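**Huseo opens a household sorting room in Rutherford this April**

Huseo, the home storage company, will open a public sorting room in Rutherford in April. Visitors can bring the mixed contents of a kitchen drawer or a hall cupboard and learn to put them in order at one of 18 tables.

The idea comes from Leonie Kälin, head of home services at Huseo. "Many families keep plastic parts for years and do not know any more which box or jar they belong to," she said. "We want to give them a table, good light and enough time." 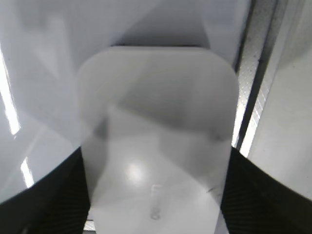 Plastic pieces are the main subject of the first sessions. Each session takes 70 minutes and is led by Kenneth Tosh, who prepared the guide that every visitor receives at the door. The guide asks people to look first at the shape and only then at the color, as so much household plastic is milky white and lets the shadows through. Wide rounded corners, sides that become a little narrower, a small slot near the bottom - such details help when a piece has no label. A thin dark mark like a scratch is also worth writing down. Pieces with no known place go into a tray with a paper tag, and the visitor decides about them at the end.

The room is open from 9 in the morning. Entry is free, but a place at a table must be reserved at the Huseo shop in Rutherford. Trays, tags and pencils are provided by Vosero.

**Press contact:** Mwajuma Mrema, Huseo, Rutherford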